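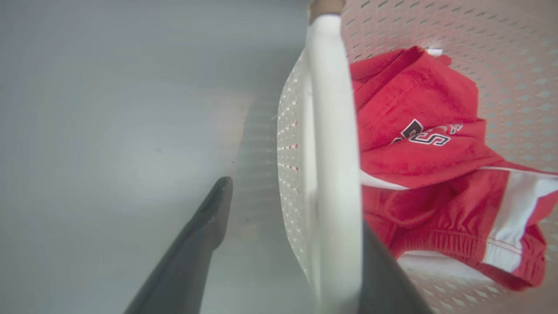
2 February 2019
By the Features Desk, Achari Quarterly

The Nunik laboratory in Birkent opened its doors to the public in January, and 100 visitors were admitted over the course of an afternoon. Most had come to see the household program, in which a robot arm is taught to handle laundry.

The work is slower than many guests expected. An operator guides the arm through each motion, and the recorded motions are later used to train the control software, known as Tustari. Staff explained that clothing remains among the hardest things a machine can be asked to pick up. A box keeps its shape. A pair of shorts dropped into a basket does not, and a waistband or a sleeve may be hidden under the rest.

The basket presents its own difficulty. Its wall is full of small holes, and red cloth behind them can show through as a row of short marks. The rim is thick and rounded, and the two fingers of the gripper must be placed on either side of it before they close. A camera near the gripper gives the software a close view of both the rim and the clothes inside.

During the public session the arm was given 34 lifts to perform, and guests were invited to choose the starting position of the basket. Several of the younger visitors placed it as far from the arm as the floor markings allowed. The laboratory plans to publish the full record of the session, including the failed attempts.

Nunik will hold a second open day later in the year. Places are limited to 67, and schools in the Birkent district will be given priority. Requests should be made in writing to the laboratory office.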